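Section 3. Planning and Budgeting for Hand-Held Grippers

3.1 Before you order

1. List the items your operators will handle. Packing snacks into a carton calls for a wide jaw opening and finger pads that suit both stiff sticks and slick bags.
2. Decide how many grippers each station needs. Velstead recommends 2 per operator, one for each hand.
3. Measure the work surface. Leave room for the open carton with its flaps out. 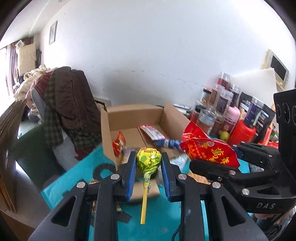 Figure 3-1. Lollipop held between ribbed finger pads, second gripper at right.

Note: Cables need their own path off the table. Add cable clips to the order — they are not in the Jukura kit.

3.2 Working out the cost

4. Enter the kit price on line 1 of the planning sheet.
5. Add spare finger pads. A pad set is $17. Plan on one spare set per gripper in the first year.
6. Add operator training at $368 per site. This is a flat fee and does not change with the number of stations.
7. Add test goods. Ordinary groceries will do, but include some shiny packaging and some soft bags. 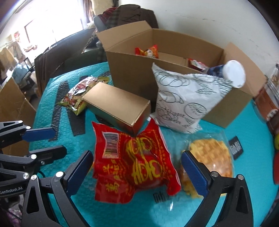

Page last changed: 2024-09-05 (N. Alipour)

Caution: Do not budget for one pad type only. Vacuum-sealed packs and bags of crunchy snacks should both be tried before the full order is placed.

3.3 Placing the order

8. Send the finished sheet to Bautista Lucero in Purchasing. Orders for the next budget year close in February.
9. Allow 96 hours for a quote. Quotes from Clurnel come separately and cover storage cases only.
10. Keep a copy of the sheet with the station records. You will need the line numbers again in Section 4, Receiving and Inspection.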